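December, bench notes, white surfaces

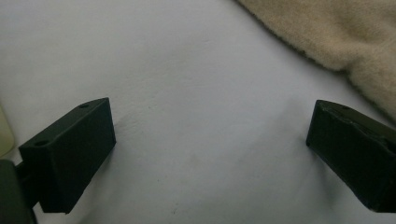
*Gudrun Heitmann*

Started at 8:15 with the question I closed last month, underlined twice, as "solved": how flat is flat enough, and how clean is clean.

Current state of the white. Soft ripples through the middle and over to the left, shallow, but they take the light and turn into bands. One faint gray smudge low down near the middle. One dark speck just under it, tiny. I have now looked at the speck for longer than I looked at my last apartment before signing for it.

Gunther's position is that the smudge is a shadow. Dirk's position is that Gunther needs glasses. I put my hand between it and the lamp and it stayed put, so I'm entering it as a smudge, origin unknown. Candidates: pencil, the underside of somebody's mug, me.

Did the trials on offcuts first, having learned that lesson on the curtain.

Offcut A: dry eraser, light strokes. Pencil came off, left a shiny patch you could see from the door. Don't.

Offcut B: damp cloth, plain water. Spread a neat gray dot into a larger, paler gray dot. Technically less gray per inch.

Offcut C: 3 drops of dish soap in a cup of lukewarm water, dabbed, then blotted with a dry rag. Pencil mostly gone, no shine, slight ring once dry. Repeated it with the blotting done from outside the ring inward and the ring was gone too. This is the one. Karlijn says it's what she told me in the spring, and I've checked, and it is on the page from the spring in her handwriting.

Pressing, also on offcuts. Steam at full gave a lovely flat middle and puckered every edge. Iron on medium, 60 seconds a section with a press cloth, lifting between sections instead of sliding: good. Sliding is how you move a crease four inches to the left and call it progress. Hanging overnight with clips did about half of what the iron did, for none of the effort, and I'd be happy with it if we ever knew the night before what we wanted in the morning.

Width of the roll is 116 cm, measured at both ends. The label says more. Not worth the phone call.

Light: with the left lamp low, every ripple shows. With the lamp up high you'd swear it was all flat, and that's how we fooled ourselves in the first place. From now on inspect with the low lamp, work with the high one. Tineke wants this on a card by the switch. She can write the card, mine get corrected.

Colors: it reads cool and a bit blue in the upper half, warmer and grayer toward the bottom and the right. I'm not going to chase that in the cloth cupboard. Swap bulbs first, then look again. There are two unopened ones in the drawer marked STRING.

Things that went wrong that aren't the fault of the white:

- Iron spat rust on offcut D. Descaled with vinegar, room smelled like a salad until lunch.
- Spare press cloth is missing. Dirk's sandwich was wrapped in something very like it.
- The lint roller has run out of sticky and is now redistributing lint.

Left to do: soap mix on the smudge, smallest possible dab, inward. Speck: try tape before anything wet. If it's a hole I'd like to know before I start cleaning it. Allow 10 minutes to dry and look again with the low lamp.

Gunther, if you get there before me, please don't use your sleeve.

Need: lint roller refills, distilled water for the iron, a press cloth nobody can eat off.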